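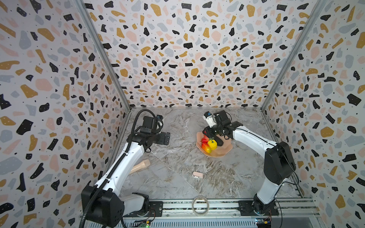 Terrazzo-Muster an der Wand, Marmor auf dem Tisch: zu unruhig?

Lesezeit: 1 Minute
Kategorie: Wohnen > Wände & Oberflächen

Usman Siddiqui
Rückwand und Seiten haben Flecken in Schwarz, Senfgelb, Blassrosa und Hellgrau auf Weiß. Die Platte ist grauer Marmor mit weißen und beigen Adern. Was würdet ihr ändern?

Edel
Die Platte lassen. Wände einfarbig, hellgrau.

Usman Cheema
Ich würde erst nur die Seiten streichen. Das Grau passt zum Marmor, das Senfgelb beißt sich etwas damit.

Vuto
Geschmackssache.

Ähnliche Themen
Marmor pflegen
Musterfolie ablösen
Senfgelb kombinieren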